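Munia Play Library: how the winter went

Hi Yanling,

You asked for something short and readable this time, so I'm skipping the big template and just telling you where the money went and what we've been up to since January. Su-chen has the receipts in a folder if you want those too (she is very proud of the folder).

The big news is the sorting! When we wrote the application we had 14 tubs of donated toys sitting in the back room at Tanside, and most of them had never been opened properly. Bricks, foam shapes, bits of train track, puzzle pieces from who knows how many puzzles, all in together. Ten tubs are done now. I thought it would go faster, to be fair, but the first two took us most of a month while we argued over whether to sort by color or by size. Size won. Tin-yau still thinks we got it wrong and he brings it up at every session.

We've spent $176 of the $300 so far. Nearly all of that went on small boxes with one open side, the kind a child can reach into without tipping everything on the floor, plus a new tablecloth and a roll of labels. The Fung family gave us the shelving, so that line in the budget is still untouched and I'd love to talk to you about using it for replacement wheels and baseplates.

Friday afternoons are now our regular sorting time, and families are welcome to sit down and help. Some of them come for the sorting and stay for the building, which slows things down no end but I'm not going to complain. The little ones go straight for the LEGO, and the foam pieces have turned out more popular than I guessed, especially the ones with holes in them, which get poked, stacked and worn as bracelets.

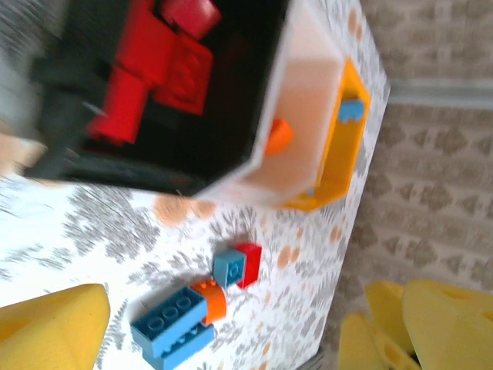

We've lent out 135 kits since the new shelves went up. A kit is one small box of bricks and a card with a couple of building ideas that Chak-lun draws by hand, and I wish I could send you all of them because the giraffe is wonderful. Most kits come back complete. A few come back with extra pieces in them, including somebody's house key, now returned.

What hasn't gone so well: the washing. We said every brick would be washed before it went out, and we're keeping to that, but drying takes forever in the cold back room and the towels are never where we left them. Laurențiu is asking at Hemico whether they have an old drying rack they could part with. If they don't, I'd like to buy one out of what's left.

Still to do before the next report are the last four tubs, labels in a second language for the shelves, and a proper list of what we own. I've started the list. It's mostly bricks.

Could you let me know about moving the shelving money? There's no rush, any time before we open the next tub is fine. And do come by on a Friday if you can, we'll find you a chair and a heap of bricks.

All the best from everyone at Munia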